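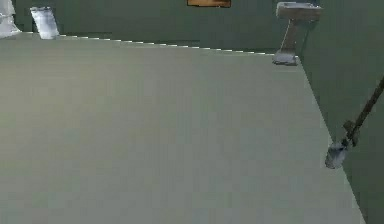 Tomoyo Matsuda

Ticket 2685, opened 29/11/2025

Hello everyone, and thank you for being so patient with me on the last one! My Naltura billing page is sending every invoice twice again - same number, same total, a minute or so apart. It's the trouble we had in July, and back then turning off the Pidlow mail sync cured it. I tried that first thing this morning and got two copies anyway.
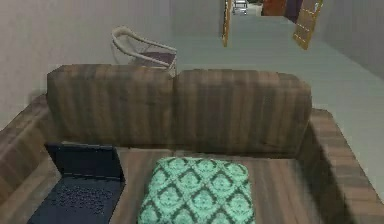
Brown striped sofa, front view

The one that worries me most is invoice 337, for a lovely customer in Zadar who very nearly paid both copies. I've signed out, cleared the browser and made a fresh template, and the log still shows 2 sends for each click. Could it be the Kamath reminder add-on? I'd hate to remove it without asking, as it holds 4 years of my notes.

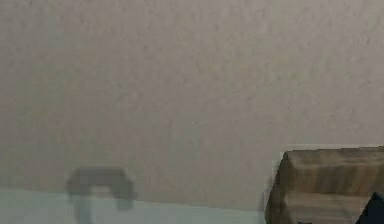 Kamath keeps its own send rule, so please leave the add-on in place and only switch off "send on save" under Reminders. Your notes stay where they are. Then send yourself one test invoice and paste the log lines into this ticket.

Will do after lunch, and thank you so much!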